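Storell 台面用品
Warnadia 绿色台布（长条款）

首页 / 台面与桌面 / 台布 / Warnadia
更新于2026年9月6日

先说一句，我自己也没想到会为一块布写这么长的页面。本来只打算放尺寸、价格和洗涤说明，后来大家写信来问的东西越攒越多，什么铺在铝条台面上会不会滑啦，折痕能不能去掉啦，放秤准不准啦，我干脆一次全写在这里。赶时间的朋友直接拉到最后看规格，有空的就泡杯茶慢慢看。

Warnadia 是一块长条形的鲜绿色台布，我们店里卖得最久的东西之一。它最早是给我自己用的。那时候我刚换了一张 Herkon 的铝条台面，就是那种一条一条横着排过去、中间留着深色缝隙的工作台，结实是真结实，装东西也方便，可是小螺丝一掉就往缝里钻！我趴在地上用筷子往外拨过垫圈，用胶带粘过弹簧，还有一回一颗耳塞卡在缝里，到现在我也没搞清楚它去了哪儿。于是我去布料市场扯了一块布回来，随便一铺，世界清净了。

后来来店里取货的客人看见了都问这布卖不卖，我才认真去做。裁边和锁边交给 Zlatko Stan，他以前给剧院做幕布，对直线有一种我理解不了的执着。颜色我们来来回回试了好久，最后定下来的是现在这个很亮、很饱和的绿，你在房间另一头都能看见它。喜欢低调的人可能会觉得有点吵，那我建议看灰色的那一款。

怎么铺

铺法没什么讲究，顺着台子的长边从中间铺下去就行。宽度我特意没有做到把整张台面盖满，两边会留出一截台面来。有人写信问是不是发错了尺寸，没有发错，就是这个宽度。铝条台面的好处就在于可以往上固定东西，夹具、支架、底板，全靠那两边。要是整张盖住，每装一样东西都得先掀布，我试过一个星期就烦了。

中间软，两边硬，这是我用下来最顺手的安排。左右宽窄不一样也没关系，我自己就常常把布往一边多拉一点，右边多留些地方放别的。至于要不要对得笔直，随你。Zlatko 每次路过都要伸手去拉一下布边，我每次都当没看见。
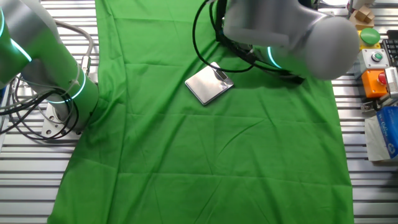

绿色台布顺着铝条台面铺开，两侧露出银灰色的台面。

折痕的事我得老实交代。布是叠好了装袋寄出去的，所以刚打开一定会有横的折线，有时候还会有一道长长的斜痕，那是叠的时候角没对齐压出来的。这些痕迹不影响用，就是看着像刚从柜子里翻出来的。介意的话，翻到背面，垫一块薄布，用低温熨一遍，大部分都能下去。我自己从来不熨。我的经验是铺着用上一阵，它会慢慢变软，折线还在，可是没那么硬了，手从上面抹过去也不会觉得有棱。

有一位客人 Macarena Toledo 想了个办法，把布卷在一根旧的包装纸筒上收，这样根本就不会有横折线。她写信来的时候还附了纸筒该选多粗的心得，整整一大段。我后来在店里也改成卷着收了，确实好。如果你下单的时候在备注里写“卷装”，我可以给你卷着寄，运费会贵一点点，因为要用长盒子。

关于滑不滑

这是问得最多的。铝条台面表面是一道一道的，布铺上去以后会有一点点沉到缝隙的边上，比铺在玻璃台面或者打蜡的木桌上稳得多。平时拿东西放东西，它不会跟着跑。但是你要是抓着一样很沉的东西直接拖，布当然会皱起来，这个换哪块布都一样。搬重物请抬起来再放下，别拖，既是为了布，也是为了你的东西。

也有人在布的四角缝魔术贴，或者用夹子夹在台边上。Zlatko 可以代缝，但我说实话觉得没必要。布固定死了以后，清理的时候就不能拎起四个角往垃圾桶上一抖，而这一抖恰恰是我最喜欢它的地方。剪下来的线头、橡皮屑、扎带尾巴，一抖全没了。（抖之前请先检查有没有螺丝。我就不说我是怎么知道的了。）

放小东西

绿色底子上找小东西特别快，这一点我一开始完全没料到。银色的、黑色的、白色的，放上去都一眼能看到。以前我在裸铝台面上找一个银色垫片，眼睛都要贴到台子上了，灰对灰，谁看得见嘛。现在我会把手头正在用的零碎都集中放在布中间，收工的时候扫一眼就知道还剩什么没收。

唯一的例外是绿色的东西。我有一把绿柄的小螺丝刀，在这块布上丢过好几回，最后给它缠了一圈黄胶带才算解决。如果你的工具正好是一整套绿柄的，请认真考虑灰色款，我不想收到你的抱怨信。

还有反光。抛光的金属放在光溜溜的台面上，灯一照，上面下面一起晃眼，看久了脑仁疼。铺上布以后，底下这一层就安静了，只剩东西自己在亮。给小物件拍照的朋友应该懂我在说什么。不过要提醒一句，这么鲜的绿色会往旁边染，浅灰色和白色的东西离布近一点，边上就会带一层绿光。拍产品图要颜色准的，请把东西垫高，或者直接用灰色款；只是要一个颜色分明的底，那绿色很好用。

放秤

好，秤的问题。写信来的人里，做烘焙的、寄包裹的、配胶水的都有，问的其实是同一件事：小电子秤直接放在布上称，读数准不准？

我的回答是要看布底下平不平。那种薄薄的方形小秤，四个脚很矮，如果刚好有一道鼓起来的褶子顶在秤的肚子底下，重量就有一部分被布接走了，数字就会飘。所以放秤之前用手掌把那一块抹平，抹到摸不出鼓包为止，再把秤放上去，开机，等它归零，轻轻按一下看它能不能回到零。能回去就可以用了。 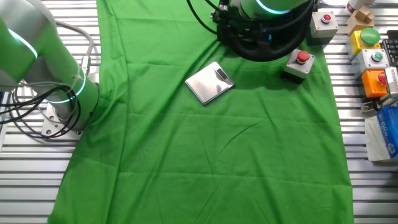 另外一个小习惯也顺便说说：称之前先把电线、数据线这些都拨到一边去。线搭在秤盘边上，你以为它没碰着，它其实正靠着呢，读数一会儿多一点一会儿少一点，能把人气死。我有一个下午就是这么过去的，换了电池，换了插座，最后发现是一根线。

如果你对精度要求很高，比如称很轻的粉末，我建议在布上再垫一块硬平板，玻璃板或者厚亚克力都行，秤放在板上。布管的是防滑和防刮，平不平这件事还是交给硬板比较放心。Abreu 有一款小垫板跟这块布搭着用很合适，我们店里也有货，不过厨房里随便找块小砧板也一样，别浪费钱。

放大件

说完小的说大的。布的另一个用处是给那些又大又有棱角的东西当垫子。我自己放过打字机、缝纫机、一台死沉的老式投影仪，还有朋友送来让我修的各种稀奇古怪的玩意儿。底座硬的东西直接搁在铝条上，一转方向就是一道刮痕，而且那个声音，吱——，我现在想起来后槽牙还是酸的。铺了布就没有这种声音了。

游戏方向盘是最近问得特别多的一类。这东西的底座敦实，转盘又大，摆在桌上占地方，接线又都从后面出来，翻过来检查或者擦灰都得有个软一点的地方。长条款的宽度放一个桌面方向盘没问题，旁边还能留出位置放别的小件。
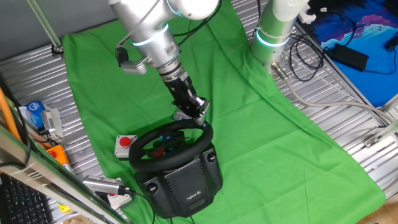
这类东西摆上去以后，布可以不用再顺着台子铺，斜着拉过来也行，哪里需要软就往哪里扯。我以前对“铺正”这件事还有一点执念，后来想通了，台布是给人用的，又没有人来打分。只要你要放东西的那一块底下有布，边上垂到哪里都无所谓。

不过有一件事我要说在前面：这块布不能代替桌夹。方向盘这种玩的时候要用力打的设备，该夹在桌边还是得夹在桌边。铺着布就开始跑比赛，一个急弯过去连盘带布一起走，别怪我没提醒。布是用来摆放、擦拭、整理、检查的时候垫着的，真要玩起来，请把它收走。

设备的散热口也请留意一下。侧面带槽的机器，别把布堆在旁边堵住它。布长，多出来的部分很容易堆成一团，顺手往外推一推就好。通着电又会发热的东西，比如电烙铁、热风枪、胶枪，请千万不要直接放在布上，用它们自己的架子。这块布没有做过阻燃处理，我不会假装它有。

理线

写到线我又想多唠叨两句。布铺好以后，线有两种走法，一种是压在布底下，一种是搭在布上面。我年轻气盛的时候觉得压在底下好看，结果每次放杯子都放在线鼓出来的地方，杯子歪了，茶洒了，布也洗了。现在我全部走上面，沿着布的边缘绕，绕大一点的弯，别折死。想收得整齐一点，就在铝条的缝隙里塞一个线卡，线从台面露出来的那一边走，布上就干干净净。

线多的人还可以试试用布的颜色来分区：布上只放正在用的，布外面放接好线就不再动的。听起来有点傻，可是真的有用。我有位邻居开修表铺，他跟我说他们那一行一直就是这么干的，软的地方是干活的地方，手往哪儿伸都有数。

清洗

洗之前先抖，抖完再用粘毛滚筒滚一遍，尤其是沾了金属碎屑的，别让碎屑进洗衣机。冷水，轻柔模式，反着洗。第一次请单独洗，颜色这么浓，第一缸水多少会带一点绿，我可不想害你有一整筐薄荷色的袜子。第二次开始就好多了，但白衣服我还是建议分开。

不要漂白。不要烘干机高温。晾的时候拉平了晾，能省掉一大半熨烫的工夫。沾到机油的地方先用洗洁精搓一搓，放一会儿再洗；沾到瞬间胶的地方嘛，就留着做纪念吧，搓不掉的，硬抠会抠出洞来。我那块自用的布上有好几个这样的小硬点，位置我都背得出来了。

如果锁边开了线，寄回来，Zlatko 给补，只收来回运费。他补得比原来还密，有时候我怀疑他就是在等人寄回来。

灰色款和绿色款怎么选

这个系列就 2 个颜色，绿色和灰色，裁法一模一样，价格也一样。如果你经常在台子上找小东西，或者光线不太好，选绿色。如果你整天对着台子，或者要判断颜色，比如调漆、修图打样、给模型上色，选灰色，眼睛舒服很多。我在店里两块轮着铺，绿的铺得多，大概因为我老是在找东西。

有人问会不会出蓝色。想过，打过样，不好看，样布现在盖在我的自行车上。

跟哪些台面合得来

我自己试过的有这几种：Herkon 的铝条台面，最合适，上面讲了一大堆了；旧的实木工作台，也很好，就是木刺会勾线，铺之前用砂纸把台面过一遍；玻璃桌面，会滑，要在底下垫一层防滑网；不锈钢厨房台，也会滑，而且台面上有水的话会从底下返上来，擦干再铺。

带孔的台面，比如那种满是螺孔的安装板，铺是可以铺的，但是你就看不见孔了，摸着找孔很痛苦。这种情况我建议把布对折，只铺半边，孔留在外头。对折以后布变厚了，放重东西也更安心，就是别在对折的那条棱上放秤，理由前面说过。

规格

品名：Warnadia 台布，长条款
颜色：鲜绿 / 灰
长：2,000 毫米
宽：800 毫米
边：四边锁边，直角
包装：折叠装（默认）或卷装（请备注）
洗涤：冷水轻柔，首次单独洗，不可漂白，不可高温烘干
不适用：高温工具，明火，代替桌夹固定设备

手工裁剪，长宽会有一点点出入，介意的朋友请在下单前写信，我可以拿尺子量好你那一块再告诉你。

发货和退换

有现货的颜色 3 天之内寄出，卷装要等长盒子，会慢一点。没下过水的可以退，铺过一下看看大小也算没用过，别沾上油就行。折痕不接受作为退货理由哈，前面已经讲得很清楚了，真的很在意就选卷装。

要加长、加宽或者开缺口（有人要给固定在台面上的底座让位置，这个很常见）请先发一张手画的草图给我，把尺寸标上。画得丑没关系，我收到过画在餐巾纸上的，照样做出来了。缺口请标明是从哪一条长边开进去的，左右千万写清楚，最好再画个箭头指向你站的那一边。我们做错过一块，是镜像的，客人很好脾气地把台子转了个方向用，但我到现在还觉得不好意思。

定做的布不能退，做之前我会把尺寸再发给你确认一遍，请务必回信。没有收到回信我是不会动剪刀的。

大家常常一起买的

Abreu 小垫板，放秤用
Herkon 台面线卡，塞在铝条缝里的那种
Storell 粘毛滚筒，补充卷单卖
Warnadia 灰色同款

有别的问题就写信来，九月我都在店里，回信一般放在下午收工以后。要是你有什么收纳、铺法上的好主意，也欢迎告诉我，纸筒那个主意就是这么来的。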